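Hi! If you've landed in this folder you probably want either the recordings or my opinions about the two fingertip sets. You get both. The recordings are in `episodes/`, the opinions are mostly down in the second half.

# Kidero cups: fingertip comparison

I'm Erdal Bilgin, and Kidero is my name for a two-arm tabletop setup I've been tinkering with in Cikville. Last updated June 2025. The question I wanted to answer was pretty small: for thin plastic cups, do I want the stiff stock fingertips, or the softer pair that I got from Cinier? I kept changing my mind every evening, so in the end I sat down and recorded enough tries with each to stop arguing with myself.

## What's in the folder

- `episodes/stock/` has 32 episodes with the stock tips
- `episodes/cinier/` has 27 episodes with the soft tips
- `notes.csv` has one line per episode, with what I thought went right or wrong
- `config/` has the gripper settings for both sets
- `tools/replay.py` plays an episode back next to its gripper readings

The two sets aren't the same size, I know. I meant to even them out, but then one of the soft tips started peeling at the corner and I didn't want to mix worn-tip runs in with the good ones. If you need equal numbers, drop whichever stock episodes you like. They aren't sorted by difficulty or anything clever.

## The task

Each episode is one pick and one place, done by teleoperation (me, holding the leader arms, usually with my tongue sticking out). The right arm picks up a plastic cup and either drops it into the mesh pencil holder or sets it down beside it. The left arm is powered the whole time but mostly just waits its turn. I left it on because I wanted the power draw and the controller load to match what I'll have later, when both arms work.

Why a pencil holder? It has a hard rim and it's light, so if you come in crooked it tips or slides and you know about it right away. A heavy bowl would let me get away with all kinds of sloppy placing.

Cups are tapered, and that's really the whole problem. Squeeze one high up and the jaws are closing on a slope, so a stiff finger touches along one edge and the cup wants to rotate. Squeeze it low and you get a nicer hold, but then the fingers are in the way when you try to lower it next to anything.

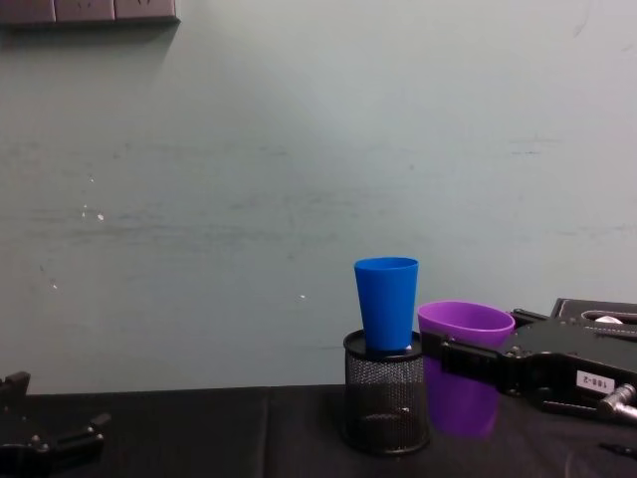 What I settled on was a grip a bit above the middle, coming in from the side with the arm close to level. It costs you some reach, and you do have to watch your wrist, but the cup stays upright and you can bring it down right beside its neighbor without knuckling the holder over. I tried coming straight down from above for a while and gave up on it. One finger has to go inside the cup, and every time I opened the jaws to let go, the cup came along for the ride!

## Gripper settings

The controller is a Nasr board running its position loop with a current limit on top. There are two numbers in the config that matter:

| setting | stock tips | soft tips |
|---|---|---|
| `close_limit` | 14 | 14 |
| `release_step` | 2 | 2 |

Yes, they're the same. I went back and forth on that. The soft tips could do with a lower close limit, and I'd probably set it that way for daily use. But if I'd tuned each set separately I'd be comparing my tuning, and my tuning isn't great. Both values are in the controller's own units, so please don't copy them onto a different board and expect anything sensible.

## So which one?

Soft tips for picking up, stock tips for letting go. Sorry, I wanted a cleaner answer too.

With the soft tips I could be pretty careless about where I closed. They wrap a little around the side of the cup and it just sits there. I stopped thinking about the grip at all after the first few tries and spent my attention on the placing. The trouble starts when you open. The material drags on the plastic, and one side tends to let go before the other, so the cup gets a little kick. On the open table it doesn't matter much. Over the pencil holder it can be enough to lean the cup against the rim, and then you're fishing.

The stock tips are the other way around. You have to line up properly or the cup swings, and a few of my early episodes are mostly me backing off and trying again. Once you've got it though, the release is crisp and the cup stays where you put it. I've left those early ones in. Filter on `retries` in `notes.csv` if you don't want them.

For now the stock tips are back on the arm. I'd like to try a strip of thinner rubber on them and see if I can have it both ways.

## Things to know before you use this

- The camera is worn at chest height and looks across the table, so height over the table is easy to read and depth isn't. If you're training on video alone, expect trouble judging front-to-back position.
- The table covering is black and so are the grippers. Finger edges get lost against it. The bright cups are much easier to track, which was luck and not planning.
- Gripper current was logged from the start. Wrist current was only added in April, so older episodes leave that column blank. The replay script handles it.
- "Success" in the notes means the cup ended up standing where I wanted it. I decided that by eye, and I'm a generous judge late at night.
- I'm the only operator. You're learning my habits along with everything else, including a little pause right before I open the jaws.

## Running the replay

```
pip install -r requirements.txt
python tools/replay.py episodes/stock --notes notes.csv
```

Space pauses, the arrow keys step. If the current plot comes up empty, check that you're pointing at the folder and not at a single file. I keep meaning to fix that one. Patches are very welcome, and so are recordings with other fingertips if you've got an arm and a few cups to spare.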